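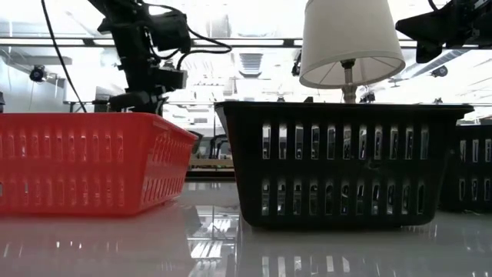

Baskets, Desks and Shelves: The Plombridge Room
Photos and notes by Rania Sqalli

Lutomus moved its sorting and storage work to Plombridge in August. The new room is 794 square feet, down from 984 at the Hotmont address, and much of the first month went to deciding what would live on the tables and what would go into the cabinets. This page collects pictures of the room in use, with notes on the furniture and the small storage. Click a picture for the larger version.

Red and black baskets on the white tabletop. The red one is shallow, with narrow slots down its long side. The black one next to it is taller and narrows toward the bottom. Both are plastic. The lamp with the white fabric shade rises from behind the black one.

We use open baskets for anything that gets handled more than once a day. Red is for things coming in and black is for things already sorted. The colors came over from Hotmont, where Ouazzani set up the first version of the system, and there was no reason to change them. Slotted sides are easier to rinse than solid ones and you can tell at a glance if something has been left in the bottom. The drawback is that pens and short cable ties work their way out through the slots, so small parts go into a lidded box first.

The glossy tabletop wipes down well but shows every fingerprint. A dry cloth at the end of the day takes care of most of it.

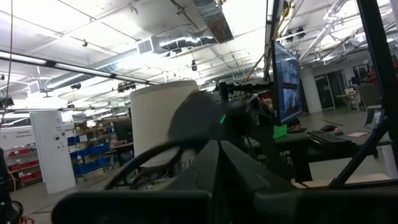
PLOMBRIDGE, October 19, 2018

Desk side of the room, looking toward the glass doors. Black keyboard and dark mouse on the dark desk, a sheet of white paper beside the keyboard, and the monitor turned to the left with a grid of camera feeds on the screen. The tall white cabinet is on the opposite side, with small labels on its front.

The desk was the last large piece to be placed. It spent three weeks against the back wall before it was moved, and the cables had to be run again. The present position leaves a clear path to the doors, which the building requires. Paper on the desk is limited to the current day's list. Older lists are punched and filed on Friday afternoons.

The small light-colored table and the gray office chair past the doors are for anyone who needs to sit down with paperwork. Please leave them there. Chairs brought into the main area tend to end up in the walkway.

The white column cannot be moved, and the floor plan was drawn around it. Nothing should be taped to it or leaned against it.

Cabinet labels are being reprinted in a larger size. If you take something out of a cabinet and the shelf has no label yet, write the item on a strip of masking tape and stick it where the item came from.

Notes on ordering

Replacement baskets are bought in packs of 6. Check that the rim matches the ones we have, as the older style does not stack with the newer one. Requests go to Rania Sqalli by the end of the week. The floor plan and the Hotmont pictures are on the previous gallery page.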